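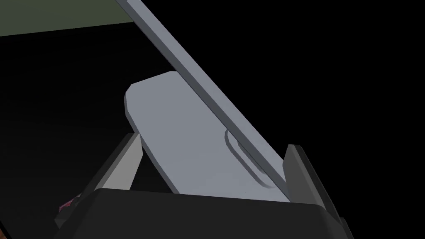
Figure 3. Rendered view of a long flat bar crossing in front of a wide slab with rounded corners.

3.2 Shelf edges and perceived order in small lending libraries

The second part of the study looked at how readers judge the tidiness of a shelf before they read any of the titles on it. Earlier work on store displays suggests that people respond first to long straight lines and only later to the objects those lines hold. We wanted to know if the same was true in a lending library, where the books are of mixed height and age and are often put back by the readers themselves.

The survey was carried out in April at two branches, Kelora and Wirlow. Kelora is the older of the two and keeps its fiction in one long room with windows on the street side. Wirlow shares a building with a clinic and has lower shelves, most of them no higher than an adult's chest. Both branches use the same lending rules and the same opening hours, and both had finished their yearly stock check before we began.

A total of 334 adult readers filled in the short form. Each reader was asked to stand at a marked spot, look at one bay of shelves for as long as they liked, and then rate it from one to seven for tidiness and for ease of use. They were then asked to find a named book in that bay. Times were taken by hand by the second author. Of the forms returned, 11 were left out of the timing results because the book had been borrowed or misplaced.

Bays in which the spines were lined up with the front edge of the shelf were rated tidier than bays in which the books were pushed to the back. The difference held at both branches and in all age groups. It did not carry over to search time. Readers at Wirlow found the named book just as quickly in the pushed-back bays, and several wrote on the form that the strip of bare shelf in front gave them a place to rest a hand or a second book.

Height made less difference than we had expected. Viktória Fodor had proposed, on the basis of her visits to Barau, that mixed heights would lower the tidiness score more than any other feature. In our data the effect was small, and it disappeared when the tall books were grouped at one end of the bay. Szabolcs Simon repeated the ratings with 123 of the same readers in a different bay and found the same pattern.

The results should be read with some care. Readers who dislike a branch tend not to visit it, so our group is likely to be more forgiving than the public at large. Lighting also differed between the two rooms and was not controlled. Section 3.3 takes up the question of labels, which were covered during the ratings reported above.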